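Radio stations should go back to playing whole albums, from the first track to the last, with nothing in between. I have thought this for years, and a run of late shows on a small station in Naltport has made me surer of it.

The programme is presented by Marloes Verstraete and goes out at 10pm. She says who made the record and when, then she plays it. At the end she reads out the track list and says goodnight. One week in January it was Otar, the second album by the folk duo Clarkau, which has 13 songs and lasts just under an hour. I had owned it for years and had never heard the last 2 songs in their proper place. 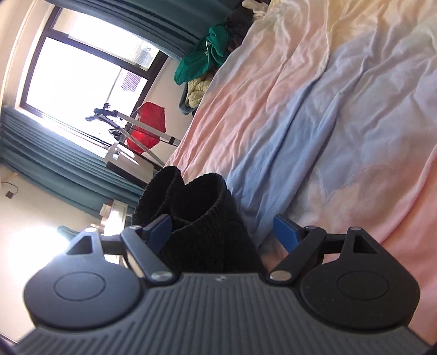

Black linkage fingers and triangular brackets on a hand-held gripper.

The usual argument against this is that listeners won't sit still for it. Kirsty Tunstall, who used to pick the daytime music at Sedgwick, put it to me plainly: play a slow fourth track at the wrong moment and people switch over. She may be right about the daytime. At breakfast I want the news and something with a tune, the same as everyone else.

But late evening is different. The audience is small already, and most of those who are left have chosen to be there. They could be given 60 minutes of one band's work without much risk. What they mostly get is 22 songs picked by a computer, many of which were on that morning as well.

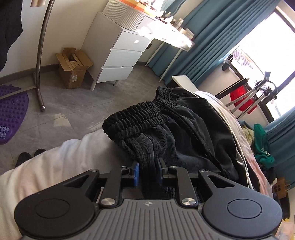 I don't accept that streaming has made the idea pointless either. Yes, I can put on any album I like at any hour. I can also skip, and I do. With the radio I have to take the dull song along with the good one, and several times the dull song has turned out to be the one I went back to.

There is a question of money, as there always is. An album show needs one presenter and very little editing, so it ought to be cheap – cheaper than a guest, a producer and a phone-in. Stations that say they can't afford specialist music at night should at least try it for a season, and leave it in the same slot long enough for people to find it.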